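Gouache drying streaky on big flat areas
Paints and Mediums > Gouache

Wusen
Posted 24 May 2022

I've been doing interiors in gouache since February and I can't get a big area of one color to dry even. Small shapes are fine. Anything bigger than my hand dries with bands in it. I'm using a one inch flat synthetic brush on hot press paper, taped on all four sides. Paint is mixed to what I think is heavy cream. The worst one so far is a dark brown door that takes up half the sheet.

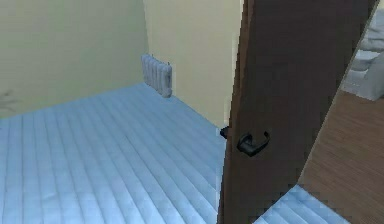 I've tried going over it a second time and that made it worse — the first layer lifted and I got mud along the edges. Is it the brush, the paper or the paint?

Condov
Re: Gouache drying streaky on big flat areas

Probably the paint running out. If you mix a second batch halfway through, it won't match. Mix twice what you think you need, in a cup with a lid, before you touch the paper. Then work from the top down and don't go back into anything that has started to lose its shine.

A second coat is fine if the first is bone dry and the second is a bit thicker. Put it on in one pass and leave it.

Krūmiņa
Re: Gouache drying streaky on big flat areas

I don't agree about thicker. Thick gouache over thin cracks if the sheet bends at all. I go thinner than cream, closer to whole milk, and do three coats, each one across the direction of the last. The first coat looks terrible. The third is flat.

Pale colors are harder for me than dark ones. My last sheet had a light blue floor and I had to start it over because the white I used was chalky. 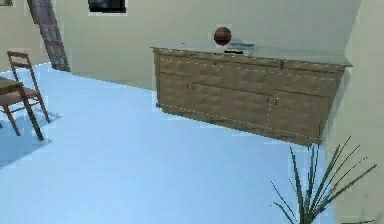 The blue floor and sideboard

For a floor like that I now tint the white the night before and let it sit, then stir it again in the morning. Fewer lumps.

Condov
Re: Gouache drying streaky on big flat areas

Three thin coats on hot press will lift for most people. It works for you because you have a light hand. Wusen already said the first layer came up.

Wusen
Re: Gouache drying streaky on big flat areas

It did, but I also scrubbed at it, so that part is on me. I'll try both on scraps. Should I switch to cold press?

Trovness
Re: Gouache drying streaky on big flat areas

No, stay on hot press. Cold press will hide the bands a little but you lose your clean edges. I sand the backs of old failures and use those for tests.

What I would do, in this order:

1. Make a value strip first, five grays, and let it dry fully. Gouache shifts when it dries. Darks come up lighter and lights go a bit darker, so don't judge it wet.

2. Paint one plain object in just three of those grays before doing a whole room. Boxy furniture is good practice.
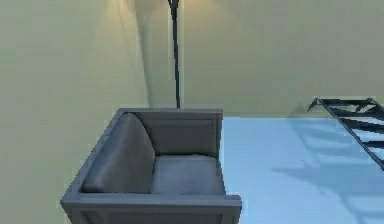 3. Do the biggest area of the real painting next, before any detail. If it bands, you've lost twenty minutes and one sheet.

4. Keep a spray bottle on the palette, never on the paper.

Krūmiņa
Re: Gouache drying streaky on big flat areas

Agree with all of that except 4. A very light mist on the paper before the first coat helps me in dry weather.

Wusen
Re: Gouache drying streaky on big flat areas

Thanks, all. Scraps are cut and the strip is drying now. I'll post the door again when I've redone it.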